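Keeping the Heat In: Draughts and Heating Habits in Student Houses

Project report, second-year Building Studies
Group members: Oratile Moodley, Dardo Espinoza, Florencia Farías
Supervisor: Consolacion Soriano

1. Background

Our project looked at how students heat rented houses and how much warmth is lost through gaps that could be closed cheaply. All three of us have lived in shared houses where the heating was on for hours and the bedrooms still felt cold. We wanted to find out whether the fault lay with the boiler, the building or the people living there.

We chose two terraced houses in Drusness. Owen House is on the main road and has solid brick walls and its original sash windows. Furo House is on the street behind it and was refitted by the landlord with plastic window frames and new internal doors. Both have gas central heating with one thermostat in the hall. The tenants agreed to let us take readings through November on condition that we did not go into bedrooms without asking.

2. Method

We put a temperature logger in the living room, the hall and one upstairs bedroom of each house. The loggers were kept away from radiators and windows and set at table height. We read the gas meters at the start and end of the month. We also checked for draughts by holding a strip of tissue paper next to doors, skirting boards, letterboxes and window frames and noting whether it moved.

The tenants filled in a short diary saying when the heating was switched on and off and whether anyone had opened a window. The diaries were patchy. In Owen House they stopped almost completely in the third week, when coursework was due, so we have used them only where they agree with the loggers.

3. Findings

Owen House used 3102 kWh of gas over the month and Furo House used 2295 kWh. The houses are close in size and have the same number of tenants, so we think the comparison is fair, although the people in Furo House were out more at weekends.

The tissue test showed the worst draughts at the front door of Owen House and along the bottom of the sash windows. The letterbox had no flap on the inside. We had expected the fireplace in the living room to be a problem as well, but it had been boarded up and the tissue hardly moved there.

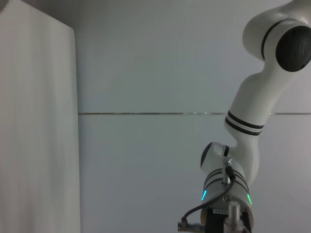
Furo House had fewer draughts, but it was not as warm as we had assumed. The bedroom stayed colder than the living room every evening, and the diaries showed that the tenants kept turning the thermostat up to deal with it. The hall radiator was fully open and the bedroom one was turned down to 2. When we pointed this out, the tenants said they had never touched the valves and did not know what the numbers meant.

We asked the letting agent, Nicanor Medina, whether new tenants are shown how the heating works. He said there is a page about it in the welcome pack. Neither house could find its pack.

4. What we tried

In Owen House we fitted a brush strip to the front door, a cover to the letterbox and foam tape to the living room windows. The foam tape did not stick well to the old paint and one length came away within days. We cleaned the frame with sugar soap and used a second roll, which held until the end of the project.

In Furo House we changed nothing in the building. We turned the hall radiator down, opened the bedroom valve and asked the tenants to leave the thermostat alone for a week. The gap between the living room and the bedroom became smaller, and the tenants stopped using their fan heater.

5. Problems with the project

A single month is a short time and the weather was milder in the second half, so we cannot say how much of the later drop in gas use came from our changes. Two houses are also too few to say anything about student housing in general. The logger in the Owen House hall was knocked off its shelf and we lost most of a day of readings.

If we did the project again we would leave the houses alone for a full month before changing anything. We would also like to include a flat in the Gravness block, which has electric heaters and is run very differently.

6. Recommendations

Landlords should fit letterbox covers and door strips before the autumn term. Tenants should be shown the radiator valves in person on the day they move in. The loggers have been returned to the department store cupboard, and the full set of readings is held by Florencia.

Submitted December 27, 2024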